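Chamado 195 – Braço da bancada de mochilas não fecha a garra sobre a tela
Setor: Reparo e reembalagem, Delldale
Aberto por: turno da manhã
Responsável: Bevan Kingi
Prioridade: média
Situação: resolvido, em acompanhamento

Descrição inicial

O braço se aproxima da peça, abre a garra, para na altura certa e fica lá. Depois de um tempo volta para a posição de repouso e o painel mostra "contato não confirmado". Acontece com as peças que têm painel de tela escura. Com as de tecido liso cinza, nenhum problema desde que instalamos. A Surel (nossa costureira mais antiga, é nome mesmo, não é a firma) pediu para deixar o braço ligado enquanto a gente investiga, porque para virar as peças lisas ele já faz muita falta quando para. Só essa frase já me deixou contente!

Registro 1 – Bevan

Li o histórico do controlador do fim de semana inteiro. A falha se repete, mas não em toda peça de tela. Quando a tela está esticada, o braço pega. Quando está solta e faz barriga, ele desiste. Reproduzi na bancada 2 com a luz do teto apagada e com a luz acesa. Apagada, falha quase sempre. Acesa, falha bem menos, mas falha.

Verifiquei nesta ordem:
- pressão e curso da garra: normais
- folga no punho: nada
- pontas dos dedos: sem trinca, bem presas
- cabo da câmera do punho: encaixado, sem mau contato ao mexer
- versão do programa de pega: a mesma das outras bancadas

Fica descartada a parte mecânica, pelo menos por enquanto. Minha suspeita é a leitura de profundidade em cima da trama. Tecido escuro, furadinho e ondulado é um prato cheio para o sensor se perder.

Registro 2 – turno da manhã

Uma observação de quem trabalha ao lado: antes do braço, a gente virava cada mochila na mão umas tantas vezes por peça, para achar a costura aberta. No fim do dia o pulso reclamava. Agora o braço segura e vira, e a gente olha e costura. Quando ele erra na tela, a pessoa larga a agulha, vira a peça, pega a agulha de novo. Essa troca cansa mais do que fazer tudo na mão. Se der para escolher, preferimos que ele avise logo que não vai pegar, em vez de ficar pensando em cima da peça.

Registro 3 – Bevan

Ótima observação, e muda a prioridade do que vou mexer. Eu estava tratando só da taxa de acerto e o problema de vocês é a espera. Baixei o tempo de tentativa de 13 para 5 segundos na bancada 2. Se não confirmar contato nesse tempo, recolhe e acende a luz âmbar. Não resolve a pega, mas devolve o ritmo.

Também puxei a vista da câmera do punho com a garra aberta sobre uma das peças. 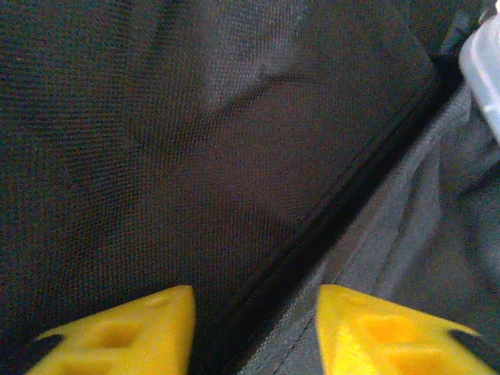
Câmera do punho, bancada 2. Garra aberta, tela escura à esquerda do debrum, tecido cinza à direita.

Reparem na prega mais clara no alto e no fundo escuro logo abaixo dela, bem em frente ao vão entre os dedos. O programa escolhe o centro da área como ponto de pega, e o centro é esse fundo. Já o debrum tem um fio de brilho ao longo de parte dele e o tecido cinza ao lado tem uma costura paralela, ou seja, duas linhas ótimas para o programa se orientar. Estamos mandando o braço para o pior lugar da peça tendo um lugar excelente bem do lado!

Registro 4 – Bevan

Mandei a vista e o histórico para a Gratitz, que nos fornece o programa de pega. Resposta no mesmo dia: existe um modo de "pega por borda", desligado de fábrica na nossa configuração. Ele procura uma linha contínua e fecha os dedos atravessados nela.

Perguntei se o modo aguenta borda em diagonal, já que as peças chegam na bancada de qualquer jeito e não quero ninguém alinhando mochila para agradar à máquina. Disseram que sim, desde que o punho tenha liberdade para girar. O nosso tem, mas o giro estava travado por um limite que eu mesmo pus na instalação, por causa da mangueira de ar. Desculpem, essa é minha.

Feito:
- mangueira presa por outro caminho, com laço mais longo
- limite de giro liberado
- pega por borda ligada só na bancada 2
- luminária auxiliar do lado esquerdo, apontada para baixo

Registro 5 – turno da manhã

Primeiro dia com o ajuste. Muito melhor. Ele vem, gira um pouco, procura a beirada e fecha. Dá até gosto de ver. Dois pontos:

A luminária bate no olho de quem senta na cadeira da ponta. Viramos um pouco para a parede, avisem se isso atrapalha o sensor.

Em peça com alça solta por cima, ele às vezes escolhe a alça no lugar do debrum. Aí a mochila sobe torta e a gente precisa ajeitar. Não caiu nenhuma.

Registro 6 – Bevan

Conferi com a luminária na posição nova e a leitura continua boa, podem deixar assim. Aliás, fiz uma marca de caneta no braço da luminária para voltar sempre ao mesmo ponto depois da limpeza.

Sobre a alça: o programa aceita uma largura mínima para a linha procurada, mas alça e debrum são parecidos demais para separar só por isso. O que funcionou no teste foi exigir tecido dos dois lados da linha, um escuro e um claro. Alça atravessada sobre tela tem escuro dos dois lados e é rejeitada. Alça sobre o cinza também, porque o cinza se repete. Para mochila toda preta essa regra não serve, e nessas o braço vai acender a âmbar e deixar com vocês. Prefiro assim a inventar um ajuste que acerte às vezes.

Registro 7 – linha Bermúdez

Somos da sala ao lado, que recebe as peças já costuradas. Só para constar no chamado: esta semana as mochilas estão chegando num fluxo mais constante, sem aquele monte depois do almoço. Dá para conferir zíper com calma. Perguntamos se é por causa do ajuste ou se diminuiu a entrada.

Registro 8 – Bevan

A entrada está igual, então credito ao ajuste, com a reserva de que é pouco tempo para afirmar. Fico feliz de saber, eu nem tinha pensado na sala de vocês quando abri isso aqui.

Uma mudança que combinamos na conversa de pé de bancada: a partir de agora quem costura pode dispensar o braço com o pedal, peça por peça, sem chamar a manutenção e sem justificar no painel. O botão de justificativa era ideia minha para juntar dados e só servia para irritar. O controlador já registra a dispensa sozinho.

Combinamos também que a Surel ensina a virada manual para quem entrou depois da instalação. Duas pessoas do turno nunca fizeram sem o braço, e nas pretas elas travavam. Achei importantíssimo, e a ideia foi dela.

Registro 9 – turno da tarde

Testamos o pedal. Está duro, precisa pisar com força. Fora isso, aprovado. Podem passar a configuração para a bancada do fundo também? Está todo mundo disputando a 2.

Registro 10 – Bevan

Pedal lubrificado e mola trocada por uma mais leve. Configuração copiada para a bancada do fundo, com a mangueira refeita do mesmo jeito. Lá a luz do teto é melhor, então deixei sem luminária por enquanto.

Para quem for replicar em outra bancada, a sequência é:
1. Soltar a mangueira de ar e refazer o laço antes de liberar o giro do punho.
2. Liberar o limite de giro e rodar o ciclo vazio, devagar, olhando a mangueira.
3. Ligar a pega por borda.
4. Ligar a exigência de tecidos diferentes dos dois lados.
5. Pôr o tempo de tentativa em 5 segundos.
6. Testar com uma peça de tela frouxa, uma esticada e uma com alça por cima.
7. Testar o pedal com a pessoa que vai usar a bancada, sentada na cadeira dela.

Pendências
- mochilas pretas: continuam manuais, reavaliar em abril com a Gratitz
- luminária para a bancada do fundo: decidir depois de um dia nublado
- texto do painel: trocar "contato não confirmado" por "peça com você", sugestão do turno da manhã

Mantenho o chamado em acompanhamento até a revisão de abril. Se a âmbar acender em peça de tela com debrum bem visível, anotem a bancada aqui mesmo que eu puxo o histórico.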